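Monday visit: the Pokmont site, or how to set a table with two arms

Filed under: Places I Was Allowed Into

December 31, 2018

Every sensible person had the day off. I had a visitor badge and a 30 minute safety talk, most of which concerned the parking lot.

Pokmont is the training floor of Mamani, a company that runs lunch counters and wants its prep work shared out between people and robots. The sign at the front desk said visitors should expect noise. I have been in louder libraries. The arms get on with it in near silence, and the loudest thing all morning was the coffee machine, which is not automated and which everyone seemed to love for that.

The work I had come to see was plating, and they practice it with toy food. A slice of watermelon, a banana, a green cutting board, a few plates in nursery colors. I have eaten at conferences where the lunch looked less convincing.
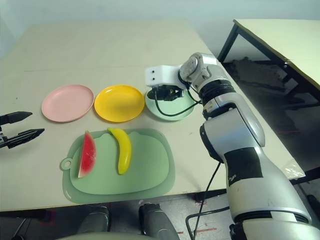
The crew used to do this sort of thing all day, by hand, with real fruit. Now one person on each shift is called a cell lead, which pays a little more and involves a lot more standing still. A cell lead told me the hardest part of the switch was her hands. After years of prep she kept reaching in to help. They gave her a clipboard to hold, and she says the clipboard has been the most useful piece of equipment in the building.

Her sore wrist is better. Her step count is terrible. She misses talking across the table, and the lunch break has grown louder to make up for it.

The staff also name the jobs, so there is a board by the door with 183 of them on it, in marker, ranging from "banana, easy" to "banana, Friday." I asked about the second one and was told I'd have to come on a Friday. 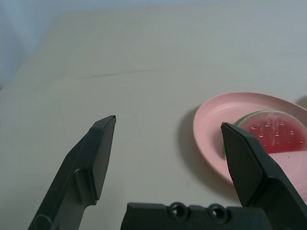 Scheduling is handled by a program called Jindorach, about which opinions differ. It decides who watches which table and when they swap. The old supervisor did this from memory and played favorites. Jindorach has no favorites, so people have had to find something else to complain about, and they have settled on its habit of putting breaks at 10:05. A request to move them has been in since March.

Nobody I met had been let go. Two people had left on their own for the Judia warehouse across the road, where you still get to lift things. The rest seemed cautious, as you would be if your new job was teaching your old one to somebody else. The manager's line is that the counters will always need people. The crew's line is that they would like that in writing.

I was offered lunch on the way out. Soup, made and served by a man with a ladle. Parking is free if you get your ticket stamped at the desk, and I forgot.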